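Home | Kitchen | Laundry | Workshop | Garden | Tips A-Z

Two-armed kitchen helpers: tips for getting a worktop ready, and what we made of the Zivden kit

Last updated: 16th January

Print this page | E-mail this page

We had the Zivden two-arm kitchen kit on trial from June until the clocks went back. It is sold in this country by Bovia, costs £1,482 without the hands and comes in three boxes, one of which takes two people to lift. What follows is partly a review and partly a set of tips, most of which apply to any arm that works over a kitchen counter. If you only want to know whether to buy one, skip to the end.

Before it arrives

Measure the depth of your worktop and then measure it again with the kettle, toaster and bread bin where they normally live. The arms need the full depth of the counter to move in. We gave up the stretch to the right of the hob and moved everything off it except one basket.

Check the sockets. The kit has two plugs, one for each arm, and the leads are short. Bovia sell a longer lead, but it is cheaper to choose a spot near a double socket in the first place.

Run the practice version. The kit comes with a program for your computer that lets you lay out a pretend kitchen and try jobs in it before you risk the real thing. Put in your board, your basket and one piece of food to begin with. It is slow on an old laptop - ours took a whole evening to load the first time - but it showed us we had the board too far to the right, with the right arm doing all the work and the left hardly used.

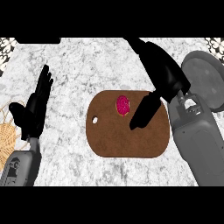 Reading time: 6 minutes

With a small, soft piece of food, it pays to use one finger first and leave the rest of the hand out of it. A whole hand closing over a raspberry makes jam. Bring the finger down beside the food, stop short of the board, and look at the gap before going any lower. The other hand can stay open and well off to the side until it is wanted.

Choosing a board

A wooden board with rounded corners suits the hands better than a square one, as a finger that catches a sharp corner tends to spin the board round. Put a damp cloth underneath. The silicone mats that Bovia sell do the same job and are easier to wash, but a dishcloth costs nothing.

A hanging hole is useful if you store the board on a hook. Point it away from the hand doing the work, or small bits of food will find their way into it.

Avoid very thin plastic boards. They bow when pressed in the middle, and the kit takes the extra give as a sign that it has not reached the surface yet.

Speckled and veined worktops

Marble and granite look well but give the kit some trouble. In the practice program and in our own kitchen, it was worse at finding pale food on a pale, flecked surface than on plain wood. Keep food on the board and you should have no bother. Brightly coloured food is easiest of all, so start with berries or cherry tomatoes and leave garlic and mushrooms until later.

Wipe marble straight away if fruit juice gets on it. Warm water and a drop of washing-up liquid will do. Never use vinegar or lemon, which will dull the polish.

Speed settings

Speed is set by a number, with 1,500 as the top. The booklet suggests 1,000 for everyday jobs, and we found that too quick for anything soft. Start at 100. It is painfully slow, but you can reach the stop button in plenty of time. Go up in small steps, and drop back down again whenever you change to a new kind of food.

We never found a use for the top speed in a kitchen.

Hands and covers

The hands are sold separately. We tried the Ngau pair, which are full hands with fingers and a thumb, and the simpler Drumberg pincers.

The Ngau hands are the better of the two for nudging, steadying and turning things over. They are bulky, though, and they block your view of the board from some angles, so stand where you can see the fingertip and not just the back of the hand. The Drumberg pincers are half the price and quicker to clean. They pick up a carrot without fuss but bruise anything ripe.

Whichever you have, buy the thin washable covers. Juice in a finger joint is a nuisance to get out - a soft toothbrush and patience is the only way we found. Take the covers off at the end of each session and dry them inside out over a bottle. Do not put them in the tumble dryer. Ours shrank.

Keep the joints at the wrist clear of crumbs and flour. A dry pastry brush is good for this. Switch off at the wall first, and do not spray cleaner at any part of the arm.

Baskets, cloths and loose ends

A woven basket is handy at the side of the counter for fruit waiting its turn. Trim off any stray strands with kitchen scissors, as they catch on sleeves and fingers alike. Keep tea towels, string and carrier bags out of reach of the arms altogether. Curtains too, if the window is over the worktop.

Should you buy it?

For everyday cooking, no. A person with a knife will have the fruit salad made while the kit is still lining itself up. If somebody in the house finds gripping difficult and another person is there to set things out, it is worth asking Bovia for a home trial, which they offer for a fortnight with a returnable deposit. Ask for the Ngau hands on trial as well, and keep all the packaging, as they will charge for missing boxes.

Spare covers are sold in pairs. Order the larger size.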